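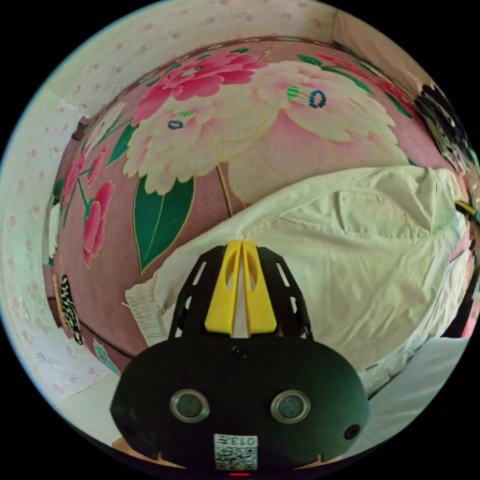

So I finally sat down with the budget for the second half of the gripper project, and I have opinions! Mostly about fingers.

Hand-held grippers get you in the door cheaply compared with a full arm, and that's why I started there. What I didn't plan for was all the little stuff. Spare fingers, cables, screws, stickers, storage (so much storage). My first spreadsheet had one line called "misc" with $60 in it, which makes me laugh now. It's $400 in the new version and I'm still a bit nervous.

The big question is whether to buy a second unit from Floleck or wait for the Purier one that's supposed to land in January. Floleck quoted me $1,234 with shipping, and another $160 if I want the extra finger set. Defne Dağdelen has been telling me to get the fingers no matter what, and she's usually right about this kind of thing (she was right about the charger, ugh). Fabric is the reason. I want to do lots of cloth this year, throws and cushion covers and anything with a fringe, and soft things are where I get fussiest about fingertips.

Also on the list: a proper table. I keep borrowing corners of the house and then having to put everything back by dinner, and that eats up time I could spend recording.

Current plan is one unit, two sets of fingers, and a secondhand table if I can find one under $160. If Purier posts a price before I order, I'll redo the whole sheet and grumble about it over here.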